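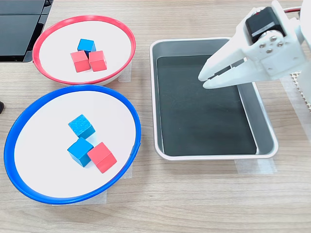 Abro hilo con una duda sobre la fase de retirada. Tengo 46 años, quiero dejar de trabajar dentro de 11 y mantengo dos carteras separadas en Otgate: una de renta variable global y otra de bonos a corto plazo. Los cubos que están en el cuenco de borde rojo, dos rojos y uno azul, son el reparto que manejo ahora, dos partes de acciones por una de bonos. Mi pregunta es si conviene reequilibrar entre ambas cada año o consumir primero los bonos y dejar la renta variable intacta.

Gasto previsto: 3000 al mes, sin hipoteca. Pensión pública no incluida en el cálculo.

nogueira_fi
Depende de la tasa de retirada. Sin el capital total no se puede responder. Consumir primero los bonos equivale a una senda creciente de acciones, con más varianza al final. Reequilibrar mantiene el riesgo constante. Fiscalmente no es lo mismo si son fondos traspasables o ETF.

Ilier
Son fondos, traspasables. El gasto de 3000 es neto; con impuestos me sale una retirada bruta de 3507. El capital prefiero no ponerlo.
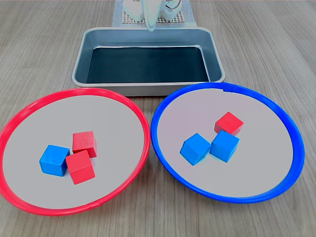 Añado que la comisión de custodia se cobra por cartera, de modo que fusionarlas reduce el coste, pero pierdo la separación contable. En Ronow el simulador no permite modelar dos carteras con reglas distintas y he tenido que hacerlo en hoja de cálculo.

wbelmonte
No comparto lo de reequilibrar cada año por calendario. Mejor por bandas: si la renta variable se desvía cinco puntos del objetivo, se actúa. En caso contrario, se retira de lo que esté por encima del peso y ya queda corregido en parte.

nogueira_fi
Con retiradas mensuales las bandas apenas se activan. La diferencia entre ambos métodos es menor que el error de estimar la inflación. Lo relevante es el riesgo de secuencia en los primeros años, y eso se cubre con el colchón de bonos.

Ilier
El colchón actual cubre cuatro años de gasto. Mi idea era no reponerlo en años de caída.

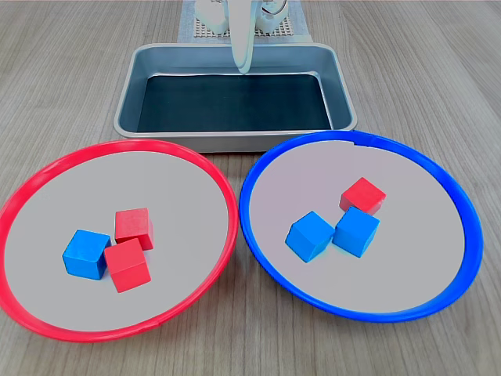 Imelda Espiritu discrepa: un colchón que solo se repone en años buenos es market timing con otro nombre, y exige fijar por escrito qué se considera año de caída. Propone medirlo contra el máximo anterior, ajustado por inflación, y revisarlo en marzo.

wbelmonte
De acuerdo con la regla escrita, no con el máximo anterior. Puede pasar una década sin recuperarlo en términos reales y el colchón se agota en el quinto año.

Ilier
Probaré las dos variantes en la hoja y subo los resultados el martes.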